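Fesoslow (satellite)

Fesoslow is a small amateur-built satellite that spent most of its working life sending weather and temperature readings back to anyone with a decent antenna. I've been following it for years and I've written most of this page myself, so forgive me if it gets a bit chummy in places (and if you spot a mistake, please write in, I do fix them!).

Background

The satellite came out of the Raswood Amateur Space Group, which started as a radio club and slowly drifted upwards, you might say. Vivek Prajapati drew up the first design on the back of a parts catalogue, and the early plan was for something much bigger, with a proper camera and a little thruster. The money didn't stretch that far. What went up in the end weighed 2 kilograms, ran on solar cells glued to four of its sides, and carried a radio beacon, a magnetometer and a thermometer that always read a touch high. I have a soft spot for that thermometer.

It was carried as a spare passenger alongside Atness, a much larger mapping satellite, and was let go in September at a height of 328 kilometres. That's quite low, and everyone in the club knew the thin air up there would drag it down sooner or later.

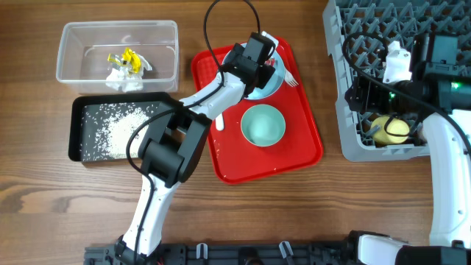 How did the club lose contact with it?

The battery got too cold on the night side of the orbit and dropped below the voltage the radio needed, so the beacon shut itself off and didn't come back when the sun did.

The silent period

Fesoslow was quiet for 63 days, and I remember checking the club's message board every morning with my toast, hoping for any kind of news. The tracking people could still see it, so we knew it was in one piece. Jirayu Panyasiri worked out that its slow tumble would eventually turn the good solar panels square to the sun, and he talked the owners of the MacLeish dish into giving the club some late-night listening time. The dish is an old farm-country antenna with a very noisy motor, but it has a lovely low horizon to the north.

The first signal was so faint that it looked like a smudge on the plot! A reset command went up on the next pass, and the beacon came back at its normal strength. By then the satellite had sunk to 313 kilometres.

Later work

After the recovery, the club changed how the radio behaved. The beacon now switched off on purpose during the night side and came on again in full sunlight, which gave fewer readings but spared the battery. The magnetometer data from this stretch is the good stuff, in my opinion, and you can still get the logs from the club if you ask nicely.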